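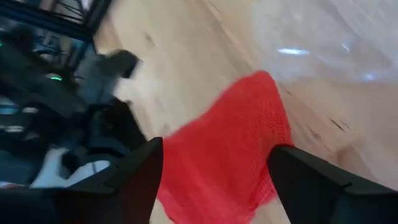 选民投“反对票”的动机,会不会影响地方选举的投票率?

从本项目的调查结果看,会有影响,但主要体现在平时不投票的人群中。固定投票者是否到场,与其对某位候选人的反感程度关系不大。

阅读时间:4 分钟

一、研究背景

本报告为政治学基础课程的学期项目成果,由 Huiling Jiang 与 Kwadwo Appiah 共同完成。研究对象为 Zemevholm 市议会选举。该市实行单一选区制,选票上不设“以上皆非”选项,选民若对全部候选人不满,只能弃权、投空白票,或选择其认为较可接受的一方。市议会上一届任期内,围绕 Jestach 区公交线路合并的争议持续较久,为观察否定性投票提供了较为合适的背景。

二、研究方法

本组采用问卷与访谈相结合的方式。问卷通过 Waveo 平台发放,回收有效答卷 719 份,受访者均为年满投票年龄的本市居民。问卷将投票动机分为“支持某候选人”“阻止某候选人当选”“履行公民义务”及“其他”,由受访者选择最主要的一项。其后,本组从愿意留下联系方式的受访者中选取 12 人进行半结构式访谈,每次访谈由两名组员共同记录,分别编码后再行核对。

编码意见不一致的条目,由课程助教 Guo 老师裁定。相关说明见附录二。

三、主要发现

以“阻止某候选人当选”为首要动机的受访者共 77 人。该群体中,自述“很少投票”者所占比例明显高于其他各组。访谈中,一位 Jestach 区居民表示,她对本区各候选人的政见并不熟悉,只是不愿看到主张合并线路的议员连任。另一位受访者则认为,投空白票与不投票在结果上没有差别,因此更愿意把票投给最有可能获胜的对手。 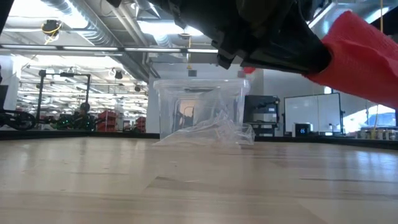

空白票的处理方式是访谈中反复出现的话题。按照 Zemevholm 现行规则,空白票计入投票总数,但不计入有效票,公布结果时与废票合并列出。多名受访者对此表示不满,认为合并公布使有意表达的态度与填写错误无从区分。本组在讨论中也注意到,公众对计票的信任与过程能否被看见有关:票箱若如图中立于桌上的长方形透明塑料箱一般,隔着箱壁即可望见另一侧,在场者对投入和取出选票的过程便较易监督;至于选票开出后如何归类,则须依靠书面规则和公开的统计表,容器本身无法解决。据此,本组建议将空白票单独列项公布。

四、局限与不足

首先,问卷依靠网络发放,年长居民的比例偏低。其次,投票行为由受访者自述,未与投票登记记录核对,可能高估实际投票率。再次,问卷只允许选择一项首要动机,而访谈显示,支持与反对的动机往往同时存在。后续研究可改用量表形式,并在选举前后各施测一次。

五、分工说明

Huiling Jiang 负责问卷设计与数据整理,Kwadwo Appiah 负责访谈提纲及文献部分,报告正文由两人共同撰写。

相关内容
· 强制投票制度与空白票比例:文献综述
· Jestach 区选区划分的历史沿革
· 青年选民为何缺席市议会选举
· 课程项目报告写作规范(修订稿)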